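Ticket 777: Cabinet configurator quotes drawers that do not exist
Status: Resolved (mostly)
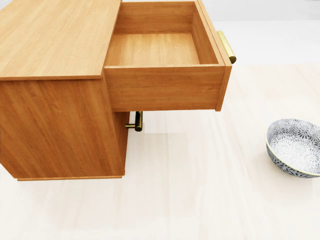

Render: cabinet, honey finish

Opened by: Tolera Worku, Prendholm showroom
Assigned to: Mitiku Tamiru, web support
Product: Etel quote builder
Priority: Started at 5, which I'm told is the low end

Problem as reported

Customer builds a cabinet on the website, picks a finish, picks a width, asks for one drawer. Price looks fine. Customer then changes the finish. The quote now has two drawers on it. Change the finish again, three drawers. One gentleman with a hard time choosing between honey and walnut arrived at the showroom on Saturday with a printed quote for a small cabinet and more drawers than it has room for. He wanted to know where they went. So did I.

Steps to reproduce

Open Etel in a fresh window.
Choose any Stiva cabinet.
Add one drawer.
Change the finish.
Look at the total and sigh.

Log

Mitiku, 9:10 a.m.
Can't reproduce. I get one drawer no matter what I do. Which browser are you using?

Tolera, 9:25 a.m.
The one that came with the showroom computer. It has a blue icon. I've also tried it on my phone and on the display tablet, and they all hand out drawers like mints.

Mitiku, 9:40 a.m.
Please clear your cache and try again.

Tolera, 10:05 a.m.
Cleared. I'm now logged out of everything I have ever logged in to, including the thing that opens the loading door. Still getting extra drawers.

Mitiku, 10:20 a.m.
Are you changing the finish from the swatches under the picture or from the dropdown menu?

Tolera, 10:22 a.m.
Swatches. I didn't know there was a dropdown.

Mitiku, 10:50 a.m.
OK, I see it now. The dropdown updates the line item. The swatches save the whole cabinet again and merge it with the one already in the quote. The merge keeps a single body, because someone wrote a rule for that, and then adds up the drawers, because they didn't write a rule for that. I had only been testing the dropdown. Raising priority.

Tolera, 10:52 a.m.
Thank you. In the meantime, what do I tell people?

Mitiku, 10:55 a.m.
Tell them to use the dropdown.

Tolera, 11:30 a.m.
I've taped a note to the tablet. A customer has peeled it off to see the swatches.

Mitiku, 1:15 p.m.
Fix is on the test site. Swatch clicks now update the existing line. Please try it with a few widths and let me know.

Tolera, 1:50 p.m.
Drawer count holds steady. Changed finish until my finger got tired. However, the delivery charge has now gone to 2,000 on everything, including a replacement knob.

Mitiku, 1:58 p.m.
That's a placeholder on the test site. It won't go live.

Tolera, 2:00 p.m.
I'd like that in writing.

Mitiku, 2:01 p.m.
This is writing.

Tolera, 3:35 p.m.
It went live.

Mitiku, 3:41 p.m.
Rolled back the shipping table. The swatch fix stayed in. Real delivery rates should show after a page refresh. Sorry about that. The test settings were bundled with the fix and I missed it on the way out.

Tolera, 3:55 p.m.
Confirmed, knob ships at the normal rate. One lady did get as far as the payment page with the big number and called to ask if we were bringing it by helicopter. I've rebuilt her quote by hand.

Cause

Finish swatches called "add to quote" where they should have called "update quote." The code was copied from the Sisay sample-box page, where adding one every time you click is what people want.

Still open

Saved quotes from before the fix keep their extra drawers. Mitiku is writing a script to find them. Until that runs, any saved quote from October needs to be checked by eye before we take a deposit.

The "email me this quote" button sends the old total for a few minutes after a change. Moved to its own ticket.

Tolera still can't open the loading door. Forwarded to facilities.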